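Products > Heating & Damp > Dehumidifiers > Kedness 600

Last updated: 2 September 2019

Kedness 600 dehumidifier

We stock the Kedness 600 because customers keep asking for it, and it's a decent machine once you ignore half the carton. The maker claims 50 litres a day. That figure comes from a very warm, very humid test room, and your laundry in July is neither. Expect a good deal less in a cold house, and if yours is properly cold look at a desiccant unit instead.

The tank holds 4 litres, so unless you enjoy carrying water, run the hose to a floor drain. The hose is included. The clamp isn't, and the hose will work its way off without one.

"Whisper quiet" is the maker's wording. Hatem Ghoneim in our service department had one in his hallway over winter and moved it to the garage. We'd call it fine behind a closed door.

The ioniser button lights up blue. We can't tell you what else it does. The washable filter is worth having, though, and it comes out without tools. Rinse it under the tap and let it dry before it goes back in.

Don't buy this to fix rising damp. It'll pull moisture out of the air while the wall keeps supplying more, and you'll pay for the power. Get the gutters and the subfloor vents looked at first.

Colour: white or grey. The grey hides scuffs better. Spare filters are usually on the shelf, but tanks have to be ordered in and Kedness takes its time.

Related items
Bensaid desiccant dehumidifier
Enach window squeegee
Zaltov humidity meter
Hose clamp, stainless
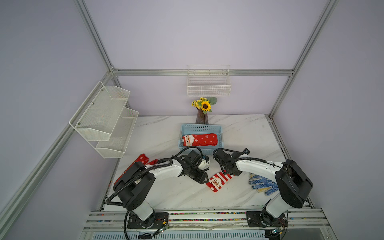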